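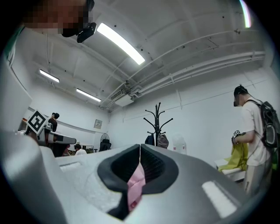 Monter et régler une paire de pinces à main pour enregistrer des gestes

Niveau : intermédiaire. Il faut une imprimante 3D, un fer à souder et une soirée de libre pour le montage, puis une deuxième pour les réglages.

Cette page décrit la version que nous utilisons à l'atelier partagé pour apprendre à un petit bras à manipuler du tissu. Les pinces se tiennent à la main, une caméra grand angle filme les mâchoires, et les séquences servent ensuite à entraîner le bras. Les fichiers d'impression sont dans le dépôt Trerel, dossier « pince_v8 ».

Matériel

Pièces imprimées en PETG, gris et blanc chez nous
Doublure souple noire pour l'ouverture centrale
Marqueurs carrés noir et blanc, un par pince
Caméra grand angle et son câble
Visserie M3, inserts à chaud
Carte Stivdale pour la lecture des boutons
Chutes de tissu de couleurs vives pour les essais

Étape 1. Imprimer les coques

Imprimez les deux demi-coques à plat, face extérieure vers le haut, remplissage à 20 %. Les supports ne sont nécessaires que sous la grande courbe. Ébavurez le bord avant de poser les inserts. Si une coque se voile au refroidissement, ne forcez pas dessus avec les vis : elle cassera au niveau du premier insert. Réimprimez-la avec une bordure plus large.

Étape 2. Poser la doublure

Découpez la doublure d'après le gabarit, puis collez-la en partant du haut. La fente doit rester verticale et ne pas bâiller. Laissez sécher une nuit sous un poids léger. Une colle contact ordinaire suffit, la cyanoacrylate durcit trop et la doublure se décolle par plaques.

Étape 3. Fixer le marqueur

Collez le marqueur sur son support, bien à plat, sans bulle. Imprimez-le sur papier mat. Sous des tubes fluorescents, un papier brillant renvoie un reflet qui suffit à perdre la détection. Chaque pince reçoit un numéro différent. Notez-le à l'intérieur de la coque avant de la fermer, vous n'aurez plus envie de la rouvrir ensuite.

Étape 4. Câbler et fermer

Soudez les deux fils du bouton sur la carte Stivdale (entrées B1 et masse, la polarité est sans importance). Faites passer le câble de la caméra dans la gorge arrière et laissez une boucle de mou. Vissez en croix, sans serrer à fond au premier passage. Le port du câble doit rester accessible pince fermée.

Étape 5. Calibrer

Lancez l'outil Callon et présentez la mire sous plusieurs angles, en insistant sur les coins où la déformation de l'objectif est la plus forte. L'outil affiche la focale estimée en pixels. Nous obtenons 863 sur la première pince. Si vous trouvez une valeur très éloignée avec la même caméra, recommencez avec plus de lumière avant de toucher aux paramètres.

Étape 6. Premier essai sur tissu

Étalez un tissu uni sur une table blanche. Le jaune-vert se détache très bien, le rose aussi. Les tissus blancs sont à garder pour plus tard. Saisissez un coin, soulevez, reposez, relâchez. Gardez le marqueur tourné vers la caméra de l'autre pince et évitez les gestes brusques, qui donnent des images floues.

Si vous travaillez à plusieurs, répartissez-vous autour de la table avant de démarrer. Les sacs et les manteaux vont au portemanteau, pas sur les plans de travail. Si l'ordinateur est porté dans un sac à dos, serrez les bretelles et vérifiez que le câble ne tire pas quand vous tendez les bras.

Étape 7. Vérifier les fichiers

Ouvrez le dossier de session et contrôlez que chaque séquence contient bien la vidéo et le fichier des positions. Une séquence sans positions est à supprimer tout de suite. Notre jeu actuel compte 2 289 séquences après tri.

Pannes courantes

Le marqueur n'est pas détecté : papier brillant, support voilé ou numéro en double.
Le tissu glisse : doublure grasse, à nettoyer à l'alcool isopropylique.
La vidéo se coupe : câble trop tendu, reprendre l'étape 4.
Décalage entre les deux pinces : redémarrer Callon, puis brancher les pinces toujours dans le même ordre.

L'atelier est ouvert le vendredi à partir de 18 h pour ceux qui veulent essayer une pince montée avant de lancer l'impression. Apportez votre propre bobine de PETG.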